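Notebook, ration bar trials (emergency food, dry storage)
30 November 2022
Written by Gergely Bakos, for myself and for Ildikó, Kevser and Senyo

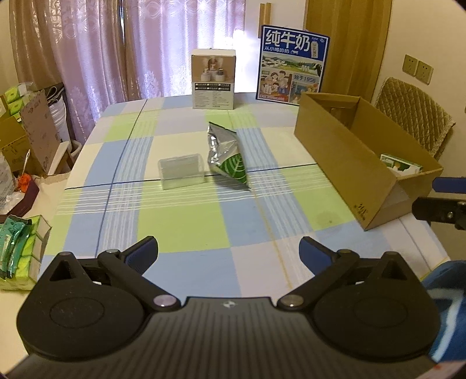

Continuing from the last entry. The question is still the same: can the Tinus recipe stay acceptable in a hot warehouse, where the boxes wait for trucks and the trucks do not come. Senyo Baidoo wrote to me that in his district store the boxes can wait until February or longer, and the roof is metal. So the room temperature test tells us very little and I stopped to look at it first.

Batches. Batch 10 is the old recipe, with peanut paste and sugar. Batch 13 has the same peanut paste, but part of the sugar is replaced with roasted sorghum flour from Kodow. Both were pressed on the same morning and packed in the same foil. I want to note this clearly, as in the summer we compared bars of different age and then argued for a week about the result.

Weighing. I weighed 47 bars of batch 13 before sealing. Target is 300 g for the block of six. The small ones all came from the left side of the press plate. Ildikó says the plate is tilted and she put a piece of steel sheet under it. To check again at the next pressing, with a level and not by eye.

Warm cabinet. Opened the cabinet after lunch. Batch 10: oil on the inside of the foil, more than last time, and the corners are soft. Taste is still OK, a little bit like old nuts at the end. Batch 13: dry surface, almost no oil, but the bar breaks when I bend the pack. For an adult this is not a problem. For a small child it is maybe even good, because mothers mix it with water anyway (Adjoa Korletey told us this after her visit, and she saw it in many homes). But broken bars look damaged, and she thinks some families will believe they received the bad quality. I take this seriously.

Porridge check. Crushed one bar of each into boiled water and waited. Batch 10 makes a layer of fat on top and must be stirred again and again. Batch 13 goes thick quickly. It was thick enough that Kevser's spoon was standing. She did not like the smell of the sorghum, I did not notice any. We need more noses than two.

Mistake: I did not write down the water quantity for the first cup, so the first cup doesn't count. Repeated with the measuring jug.

Cost. Gustden sent a new price for the foil, higher again. Győri mill can give us sorghum flour ground finer, but only if we take a full pallet, and we don't have a dry place for a full pallet. Kevser Gündoğdu will ask if they would split it with the bakery next door.

To do
– Press a batch between 10 and 13, with half of the sorghum. Ildikó Antal has the quantities.
– Ask Senyo for the real temperature in his store at midday. He has a thermometer but he reads it in the morning.
– Send Adjoa six bars of each, without labels, only a dot of marker on the foil. Dot = batch 13.
– New gasket for the cabinet door. The old one is flat at the bottom and the lower shelf stays cooler than the upper one. Until it comes I swap the trays every morning and sign the sheet on the door – please, whoever is here first, do the same.

Peroxide values are not ready. The solvent is finished and the new bottle is ordered. I leave a space on the next page for the numbers.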